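News from the Ludton workshop: teaching the arm by remote control

Since March our small group at Prundden has been teaching the robot arm to move blocks between two bins. Many members asked me at the last open evening how this teaching is done, so I will try to explain it in this newsletter, as simply as I can.

We do not write the movements as a program. One person sits at the desk with the hand controller and drives the arm, and the computer records everything: the position of each joint, the opening of the gripper and the view of the cameras. One such recording we call a demonstration. At the moment we have 3,220 of them, and 77 more which we put aside for checking.

The first thing a new operator learns is to go slowly near the walls. The gripper finger must come down beside the block, close, and lift straight up before it travels to the other bin. If you hurry, the block turns in the fingers and the demonstration has to be thrown away. My colleague Vanderleia Xavier wrote a short guide for this, which we call the Conceição guide after the street where she used to live. It is only two pages and I recommend you read it before your first turn.

The blocks against the wall are the most difficult ones. Please do not avoid them! When every operator takes first the easy block in the middle, the robot also learns only the easy block.

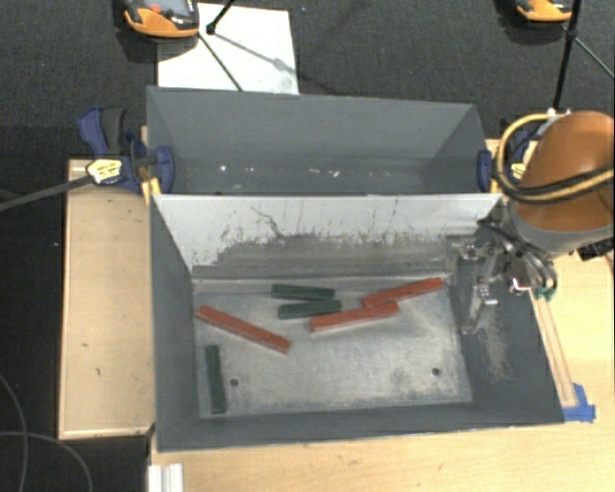 We ask also that you mix the colours. In the early recordings most people picked all the red ones first and left the green for the end, and the arm began to copy this habit. Now the Tireck software tells you on the screen which colour to take next.

One session takes roughly 11 minutes, and after it you should rest your hand for the same time. We are looking for 10 more operators for the winter. No experience is needed, but you should be patient. If you would like to try, please write your name on the sheet beside the workshop door, with the time of day which suits you best.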